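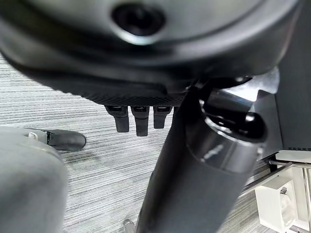

The Trouble With "First"

Every region wants to be the first at something. First town, first farmers, first kings. I have read a lot of local histories over the years, and I trust the word less each time I meet it.

Take the Lellari valley. If you pick up the booklet sold at the Tusen museum, you will learn on page 2 that people have lived in the valley "without a break" since the first grain was planted there. It's a lovely claim. It rests on 8 storage pits and a layer of burned seed, and the pits were dug at very different times. Between the oldest and the next oldest there is a gap long enough to lose a whole people in. The booklet fills that gap with the word "surely."

Then there is the founding of Kundar, which every schoolchild in the valley can date to the year 613. Where does the year come from? A king list, copied by hand long after the kings were dead, in which three rulers in a row are each given a reign of exactly 66 years. I don't know any family where that happens. Someone was stretching the list to reach a date he already had in mind, and we have been carving that date on stone ever since.

People tell me this is harmless. A town needs a birthday, and the April fair brings in visitors. Fine, have the fair. But the date does work once it's believed. It gets used to say who arrived early and who arrived late, and those who arrived late tend to come off badly. The Oyelaran hill villages are called "newcomers" in every text I have seen, on no better evidence than their absence from a list drawn up by their rivals.

I'm told new digging will settle it. Maybe. Digging can date a pit or a wall — it can't tell you what the people who built the wall called themselves, or whether they thought of the hill folk as cousins. I would like to see the next edition of the booklet say "we don't know" at least once. The old word for the river crossing might be a good place to start, as there are already two explanations for it and both sound made up to me.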